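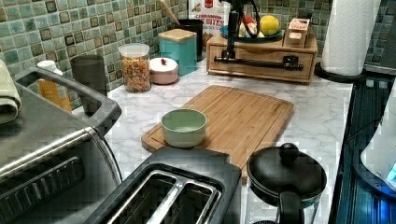
A bamboo cutting board and a small bowl on the kitchen counter.

Hatem Zerouali spent 11 seasons as a judge on Skollano, the ballroom competition that films in Gavilness, and he left without a farewell episode. His last show aired in April. The producers put out a short statement, he put out a shorter one, and that was it.

"I had a contract that ended and I didn't sign the next one," he says. "People wanted a fight to be behind it. There wasn't a fight."

He now runs the choreography for Lã, a stage show that opens in Skekbridge next month with a cast of 2 singers and a company of dancers he picked himself. Most of them have never been on television. He says that was partly on purpose.

"TV dancers learn to find the camera. I did it too. You turn your head a little early so the close-up works. On a stage it looks strange, and it takes months to get rid of."

Zerouali joined Skollano after one of the original judges dropped out before the second season. He had been a contestant's coach for a single week and figured he was being called in to talk about that. The job came with a rule that he still dislikes: judges saw the dress rehearsal and had to hand in their comments before the live show.

"You could change them afterward, but you had to tell somebody, and they had to tell somebody. So a lot of weeks I said what I'd written at four in the afternoon. I'm not proud of that."

Asked which scores he would change, he names the semifinal in his sixth season, when he gave a low mark to a tango that viewers loved. He got 115 letters about it, on paper. He answered the first few and then stopped.

"I watched it again last year. I'd go up one point. Not more than one. The footwork in the middle was a mess and it's still a mess."

The new show has had its own problems. The original venue in Skekbridge pulled out over the summer, and the replacement seats around 3000, far more than the production was built for. Two numbers had to be restaged so that people at the back could follow them. A quiet duet near the end was cut, then put back — the singers asked for it.

Zerouali doesn't watch Skollano now, though he says he has nothing against the judge who replaced him. He was sent the first episode of the new season and got as far as the opening group dance.

"It was good. I started writing notes on it, so I turned it off."

Would he go back for a guest spot? He thinks about it for a while.

"For one night, maybe. If they let me write my comments after the dancing."

Lã previews in Skekbridge before its opening night, and a short tour is planned — Gavilness is on the list.

Contact | Privacy | © 2026 All rights reserved | Back to top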